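Brerna House news: the carpet in the reading room

The gray carpet in the reading room will be cleaned in September.
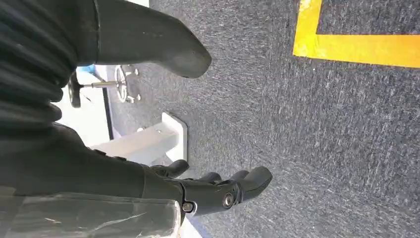 We ask all members to help us a little before this. Please take home your bags, slippers and cushions from the floor — also the ones behind the door. Last year we found over 96 small things under the shelves, and it took long to return them.

The work is made by Bepari, the same company as before. They need two mornings, and after that the carpet must rest for three hours. In this time please use the Lerkent room on the second floor. The tea corner stays open.

If you know of an old stain, please write where it is on the paper at the front desk. You can also call the office at extension 3443. Thank you for your patience.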